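Where Did That Page Go? Redirects on a Small Wiki
Speaker notes, Kai Ehlers
October 7, 2022

Opening

Wait for the doors to close, then start. Say hello, say which wiki I come from: Prulness, a local history and geography wiki with 2231 articles and a very loyal bunch of editors. Ask who in the room has made a redirect this month. Then ask who enjoyed it. I did, and I want to spend the next half hour showing why!

Quick definition for anyone new. A redirect is a page with one job: you arrive there, it sends you somewhere else. Somebody types the old name of a village, the wiki takes them to the article under its present name. No text to write, no sources to argue over, and a reader gets what they came for.

Say up front that the slides are online and that the code bits are small, so nobody needs to photograph them.

The search box problem

Start with the Jillus story, it's the best way in. Jillus is a river on our wiki. The article was good, long, well sourced, with a nice table of bridges. And hardly anyone found it, as the older maps spell it with one L and the hiking signs put "Upper" in front. People searched, got nothing, and started a new article. We ended up with three articles on one river, each with a piece the others were missing.

Merging them took two evenings. Making the redirects took two minutes. Pause here. Let that sink in, drink some water.

Point to make: our failed-search log is a wonderful thing to read. If you run your own wiki and have the log turned off, turn it on tonight. You get misspellings, nicknames, old street names, brand names people use for ordinary objects. Every line in it is a person who wanted to read something you may already have.
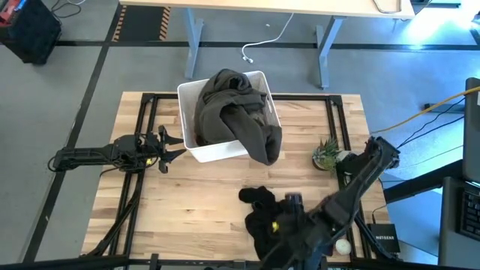 Which names deserve a redirect

This is the part where people want rules, so give them ours and say clearly that they are ours. Yours can differ.

Yes, always: former official names. Common misspellings. Names with and without accents. Abbreviations, if only one thing uses them. Singular when the title is plural. A person's maiden name or pen name, if it's in the sources.

Usually: the name in a neighboring language. Part of a long title (people type "Teuber mill" and never "The Old Mill at Teuber Bridge"). Common typing slips, but only ones we've seen in the log.

No: names somebody made up in a forum thread. Insults. Anything that could mean two places equally well -- that wants a disambiguation page, and I'll come to those.

Tell the Teuber story if there's time. Teuber is a village, a bridge, a brand of mustard and a family of clockmakers. For years the name went straight to the village. The mustard people were very polite about it. We swapped it for a disambiguation page in August and the talk page has been calm ever since.

If someone asks about capital letters: depends on the software. Ours ignores the case of the first letter and cares about all the rest, so "Town hall" and "Town Hall" are two titles. Yes, this catches everyone, me included.

Double redirects, or how to lose a reader in two hops

Draw it on the whiteboard if there is one. A points to B. Somebody moves B to C. Now A points to B, B points to C, and on our software the reader stops at B looking at a bare arrow. It looks broken, as it should.

When I first ran the report we had 168 of these. Read that number out, it usually gets a laugh. The oldest dated from the week the wiki opened. We fixed them by hand over a month, and I'm glad we did it by hand, as 19 of them turned out to point at the wrong subject entirely and a script would have happily kept them that way.

Show the report page live if the Wi-Fi holds. If it doesn't, slide 9 has a screenshot.

How we keep on top of it now:
Check "what links here" before moving a page.
Fix the incoming redirects in the same sitting.
Write in the edit summary where it pointed before.
Run the report every other week.

Stress the edit summary. "Fixed" tells me nothing in three years. "Was pointing to Jillus valley, now Jillus (river)" tells me everything.

Redirects into a section

My favorite topic, try not to run over. You can point a redirect at a section heading inside an article. Great for small subjects that don't have enough sources for a page of their own: a single statue, a footbridge, a bakery that closed in the fifties.

The catch is that headings change. An editor tidies "History of the bakery" into "Bakery", and the redirect still lands on the article but at the top, with the reader scrolling for a paragraph that's 400 lines down. The fix is an anchor, a hidden name next to the heading that stays put when the wording changes. Show the before and after. Leave a short comment in the source, too, so the next editor knows what hangs on it.

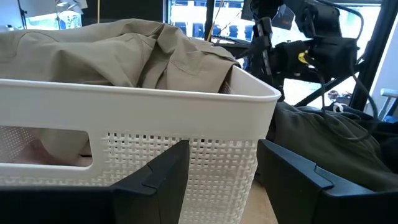 White basket with a woven-look side, khaki garment hanging over the rim.

When to turn a redirect back into an article

People forget that this is allowed! A redirect is a placeholder and can grow up any time. Sirnano is our good example. It was a redirect to a section of four sentences on lost railroad stops. Then a new editor came along with two newspaper articles and a timetable, replaced the redirect with a real article, and it's now one of the best short ones we have.

What to check when you do this: the links that came in through the redirect (some may want the old section and some the new page), the categories, and whether the section you're leaving behind should shrink to a sentence and a link. Keep the page history. Please don't delete and recreate, the old edits belong to the people who made them.

Deleting

Keep short. We delete very few. They cost next to nothing to store, and outside sites may link to them. Good reasons: it's misleading, it's nasty, or it blocks a page move. "Looks untidy" gets a kind no.

Questions I expect

Do redirects hurt search engine results? I haven't seen it on our wiki, and can't speak for others.
Should a bot do all this? For finding, yes please. For deciding, I like a person.
Can redirects have categories? Ours can, and "redirects from former names" has become a fun list to browse.
What about redirects across languages? Ask me at the break, it's a long answer and I need a pen.

Closing

Put up the search log slide again. Ask everyone to open their own wiki, pick one failed search and make one redirect before leaving the room. Stay at the front and help anyone who gets stuck. Leave the report link on the screen.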